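About Us

Skorkley Home Tidying is a small company which helps people to put their homes in order. We work in Udham and in the towns near it, mostly in flats and small houses, and mostly in the rooms which are used every day. We started with one car, two people and a box of cloths. Today we are 8 people, and we still use the same car when it agrees to start.

Many customers ask us first what the difference is between a cleaning company and us. A cleaner comes when the floor is already free, and washes it. We come before this. We pick up what is lying on the tables, the sofa and the floor, we ask you what you wish to keep, and we take the rest to its right place. If you want the windows washed, we can give you the telephone numbers of two good firms. We don't earn anything from them.

How we began

Our first customer lived in Hinds Street, on the third floor without an elevator. She had moved in from a much larger house and she could not find her table under the mail. We stayed for 2 days. In the beginning we wanted to arrange everything by kind: paper with paper, cups with cups. It looked very nice and she could not find anything. On the second day we asked her to show us where she sits, where she drinks her tea and where she opens her letters, and we began again from these places. We have worked in this way until now.

How we work

The first visit is free and takes 30 minutes. We walk through the home with you and you tell us which rooms are bothering you. We don't open drawers or cupboards on this visit. After it you receive a plan on one sheet of paper, with the price written at the bottom. The price does not change later, even if we have counted our hours badly. This has happened to us more than once and it was our own mistake.

On the working day we start with the small things. By small things we mean wrappers, used tissues, paper cups, old receipts, pens which don't write, and everything else a person puts down for a moment and forgets. Large furniture we move only at the end, if it is still necessary. Very often the customer decides that the shelf can stay where it was.

We place a bin in the room where the work is, and it stays there until we leave. A bin in the kitchen does not help a person who is sitting in the living room. We prefer a bin with a wide opening and a smooth inside, which can be wiped with one cloth. It does not need a lid. We empty it as often as needed and sort the recycling according to the rules of your building, so please tell us these rules on the first visit. In Udham they are different almost from one street to the next!

Soft things have their own turn. Cushions, blankets, covers and bags are lifted one after another, shaken, and put back in the same place. Under them we have found keys, glasses, a great number of coins and one time a passport. All such things go into a shallow tray, and you look through the tray yourself before we finish. We never throw away anything from the tray.

Sliding doors are a subject we have learned to respect. Crumbs and dust collect in the track, and then the door is heavy and people think it is broken. We brush out the track when the rest of the room is done.

A little of what goes into the bin, beside the green and white checks:

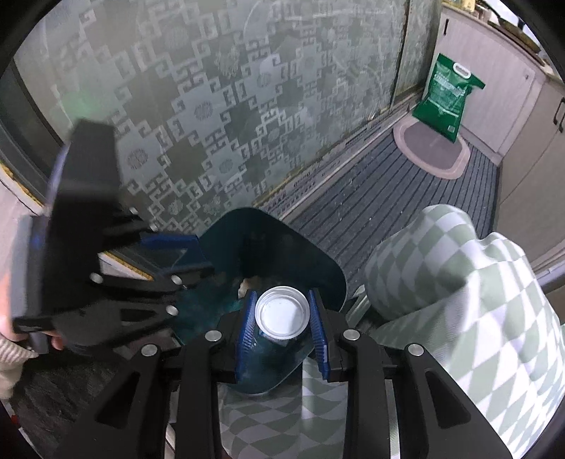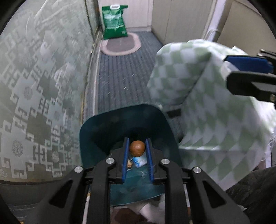 The Vurniler course

Since September 2020 we also offer a short course by the name of Vurniler. The name comes from an old notebook in our office, where somebody wrote it on the cover, and we liked the sound of it. The course is for people who don't want us to do the work but would like to learn our order of doing it. We meet in your own home, one room at each meeting, and you do the picking up while we sit beside you and give advice. Neighbours may join if you agree. Tea is welcome but not required.

What we don't do

We don't carry pianos, we don't clear garages, and we don't work with paint or chemicals. We don't take pictures of your home to show to other customers unless you have allowed it in writing. We also don't give our opinion about how many things a person should own. One of our favourite customers has 500 books in one bedroom, and the room is in perfect order.

To arrange a first visit, please leave a message at our office or use the contact form on this site. We answer in the evening, when we have returned from work and have washed our hands.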